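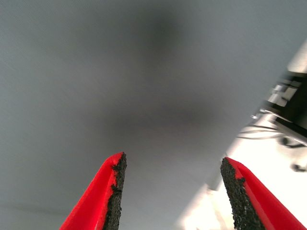

Interior Finishes, Unit 3: Ceilings
Course notes, November
Instructor: Omolara Okoro
Lab assistant: Teemu Pitkänen

Read these notes before the lab. Bring a pencil, a roll of masking tape and clothes you don't mind getting paint on.

Why ceilings are treated separately

A ceiling is usually the largest surface in a room without furniture or pictures against it. Light from a window runs across it at a low angle, so small ridges and roller marks that would pass on a wall show up clearly. Most painters use a flat finish overhead. A satin or semi-gloss will reflect more light, and it will also show every patched joint.

Color

White is the usual choice, but a gray ceiling can work well in a studio, a hallway or a workroom. Cool grays, with a little blue in them, tend to look darker in the evening than they do on the sample card. Warm grays can turn slightly brown under yellow bulbs. Paint a test patch on a piece of board, hold it flat overhead and look at it in the morning and again after dark. A sample held upright gets much more light than the ceiling will, and students often pick a color that is too dark for this reason.

Surface preparation

Turn off and cover the light fixtures. Dust with a dry mop head. Grease near a cooking area has to be washed off with a mild cleaner and rinsed. Fill cracks and nail holes, let the filler dry fully, then sand. Check the repair with a flashlight held close to the surface, pointing along it. Stains from an old leak need a stain-blocking primer, and the leak has to be fixed first.

If the ceiling has an old sprayed texture, do not scrape or sand it until it has been tested for asbestos. We will not be doing any scraping in this course.

Cutting in and rolling

Brush a border 2 to 3 inches wide where the ceiling meets the walls. Work one side of the room at a time so the border is still wet when the roller reaches it. Use an extension pole and stand slightly behind the section you are painting. Roll across the short side of the room, overlapping each pass, and don't go back over paint that has started to set.

The second coat goes on at a right angle to the first. Keep the windows closed while rolling if the air outside is dry and moving, then open them once the coat is on.

Lab groups

Group A: Adaeze Okeke, Damilola Ekwueme
Group B: Salamatu Tijani, plus anyone who missed Unit 2

Each group will prime and paint one overhead panel. Write down the drying time you allowed between coats and hand in your color board with your name on the back.

Reading for next time: the chapter on trim and moldings, first half only.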